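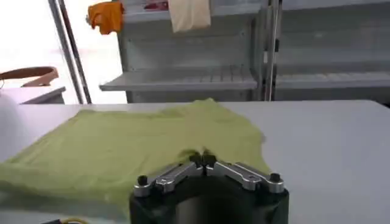 Eritz Stadium Seat, second version: review after one season

The Eritz is a folding bleacher seat with a back, sold for people who hold season tickets in sections without chairs. I used the second version for a full home schedule at Celtdale, upper east side, row 14, on aluminum benches. The first version was reviewed here two years ago and had a hinge problem. The hinge has been redesigned.

Weight and size

On a kitchen scale the seat comes in slightly above the printed weight, mostly on account of the shoulder strap, which the maker leaves out of its figure. Folded, it fits under the bench with the strap tucked in. It does not fit in a standard stadium locker. Celtdale's bag policy treats it as a seat cushion and lets it through, but the gate staff will ask you to open the rear pocket. Check your own venue's rules before buying. Several parks now ban any seat with a rigid frame, and the Eritz has one.

Frame and hinge

The old hinge was a single stamped part that loosened by midseason. The new one is two plates on a through bolt with a lock nut. Mine has not needed tightening. The back reclines to six positions, of which three are useful. The last two put your head in the lap of the person behind you.

The bench hook is a fixed steel tongue with a rubber sleeve. It grips a flat aluminum bench well. On the older wood planks in the south end it slides sideways when you stand up, and the sleeve picks up splinters. Humaira Ghumman, who has the seats next to mine, wrapped hers in bicycle tape and reports less movement.

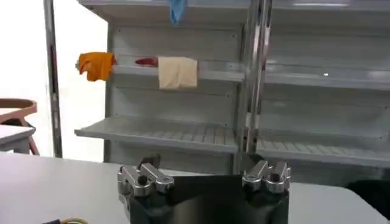 Padding

The foam is firmer than in the first version and thinner at the front edge. For a three-hour game it is adequate. For a doubleheader or a game with overtime I started shifting around in the last hour. Cold is a bigger issue. In March the foam stiffened enough that the seat felt like a board until well into the first half. The Awan seat, which costs more, stays softer at low temperatures but soaks up rain through the seams. The Eritz cover sheds light rain and dries overnight indoors.

Pockets and extras

There is one zip pocket at the rear and one open mesh pocket on the left side. The mesh holds a 20-ounce bottle and nothing larger. The cup holder clips on and should be left at home. It sits at knee height for whoever is walking the row, and mine was kicked off twice.

Price

I paid $81 at Follport, the fan shop across from the west gate. The Awan was $30 more on the same shelf. Ysaline Brunet at the shop told me they replace a seat on the spot if the frame bends in the first year. The maker's own warranty requires you to ship it back at your cost.

Who should buy it

Anyone with a bench seat for most of a home schedule, at a venue that allows frames. If you go to two or three games a year, rent a seat at the gate. Owners of the first version with a good hinge have little reason to change. The replacement bolt kit fits both versions and is sold separately.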